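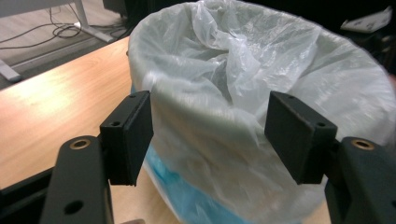
Smaranda Olteanu would like to know who decided that trash trucks belong on Ene Street at 5 in the morning, and whether that person sleeps. She asked it at town hall last night, first at the mic, and got a hand from most of the room.

Short version for those who missed it. Halano switches to every-other-week trash pickup in June. Kitchen scraps still go weekly. Recycling stays as is. Trondis, the hauler, keeps the contract and gets a new route map, with earlier starts on the hill side of town. That's the part people came to yell about. Not much yelling in the end, more grumbling, but the hall was full and the windows don't open.

The change covers 3,180 households. Of those, 1,560 are on the hill routes and will see trucks before 6 a.m. Everybody else gets the same morning window they have now.

Remzi Karakaya, speaking for Trondis, said the early start is about the school buses. Ene Street is narrow, buses run up it from 7, and last winter a truck and a bus sat nose to nose by the bakery until somebody backed down. He said drivers had asked for the earlier slot. Pressed on noise, he said backup beepers can't be shut off, that's the law, but the new route is drawn so trucks mostly go forward. Mostly. That word got repeated a few times from the back rows.

Then smell. Two weeks of diapers in August, as one father put it. Town engineer Viorica Ciobanu said families with kids under 3 can sign up for an extra weekly pickup at no charge. Same for anyone with medical waste at home. Form is at the front desk, online one coming, she didnt have a date for it. You don't need a doctor's note for the diaper pickup. You do for the other.

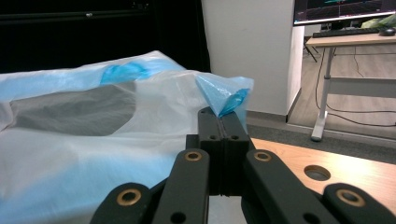

Plastic bag, white and blue.

Bags were the other sore spot. Under the new rules household trash has to be bagged and tied before it goes in the curbside bin. Any color, any brand. No official town bag, despite what was going around over the weekend, and no fee per bag either. Ciobanu said that twice. Loose trash gets a warning sticker the first time, and after the second sticker the bin stays where it is until it's fixed. Plastic bags still can't go in recycling, they wrap around the sorting equipment and the whole line has to stop. Grocery store drop-off is still the place for clean ones.

Sânziana Husar, who rents out apartments over the hardware store, asked about shared bins. Her tenants fill theirs in a week as it is. Answer: buildings with shared bins can get a bigger one, or a second, delivery takes some two weeks after you call. She asked who pays. Town pays for the first swap. Anything after that is on the owner. She did not look thrilled.

Money came up late. The town expects to save on fuel and overtime but no figure was given, and the council wouldn't guess at one. Residents' bills stay flat through the end of the year. After that, nobody would promise anything.

Flernen, across the river, went to the same schedule last year. Smaranda Costache drove over to tell the room how it went there. First month bad, she said. Bins overflowing, crows everywhere. Then people got used to the scraps bin and it calmed down. Her advice was to freeze the chicken bones. Got the only real laugh of the night.

Council voted after 10 p.m., schedule passes, with one tweek: the 5 a.m. start moves to 5:30. Olteanu had gone home by then. Reached by phone this morning, she said half an hour was better than nothing and that she'd been up anyway.

New calendars go in the mail before the switch, color coded by street. Check yours when it comes, the hill map on the town website has Mill Lane in the wrong zone and was still up at noon. Missed pickups: call Trondis, not town hall. Number's on the bin lid.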